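The first button I kept was from my grandfather's work coat. It is black, with four holes, and a small piece is missing from the side. I was eleven years old and I put it in a matchbox. Since that time I have collected 2565 buttons, and the matchbox was replaced by tins, then drawers, then by boxes with a lid of glass, where a person can look without touching.

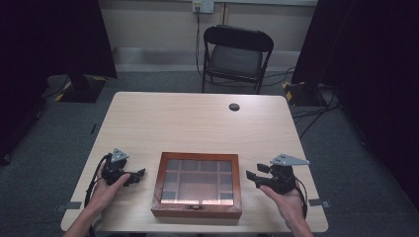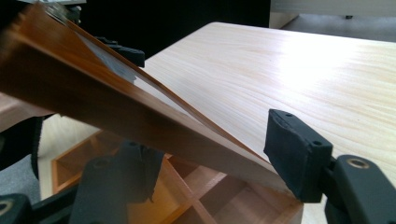
## The town that made buttons

Jellodden is a small place on the river, and most people pass it on the way to the coast. For 186 years it had a button factory, called Pretorius after the family who started it. At the best time it gave work to 200 people. They cut shell first, then horn, then a plant material which looks like ivory and takes colour very well. The last button was made one November, and the building is now flats with expensive windows.

I went there to meet Fatima Sithole. She worked in the dyeing room for 28 years and her hands, she told me, were never the same colour two weeks together. "Green was the worst," she said. "Green stayed until the holidays." She poured the tea very strong and brought out a biscuit tin. In it were the mistakes: buttons with three holes, buttons dyed two times, one button with no holes at all. The workers were permitted to take these home. I offered to buy the one without holes and she laughed at me and closed the tin.

## How to arrange them

Collectors disagree about order. Some arrange by material and some by age. Anathi Adams, who has a shop for sewing things in Stisasby, arranges by the garment - coats with coats, shirts with shirts - and she considers every other system to be a kind of rudeness. A button, she says, was always part of something.

I arrange by size, I must confess, as the small ones fit in the small squares. It is a lazy method. But it makes strange neighbours, and I like to see a button from a soldier's shirt lying beside one from a baby's dress.

Dealers ask me often about the Pesov buttons, the painted ones with birds. I have only one, a thrush, and the paint has gone from its wing. I paid too much for it at a market, in the rain, and the seller put it in my palm without any paper.

## Before you throw away a shirt

Cut the buttons first. My mother did this always, with the little scissors, and she tied each set on a thread so that they stayed together. Natural shell feels cold when you hold it to the lip, and plastic does not. Do not wash old horn in hot water. If there is a maker's name on the back, write it down the same day, together with where the shirt came from.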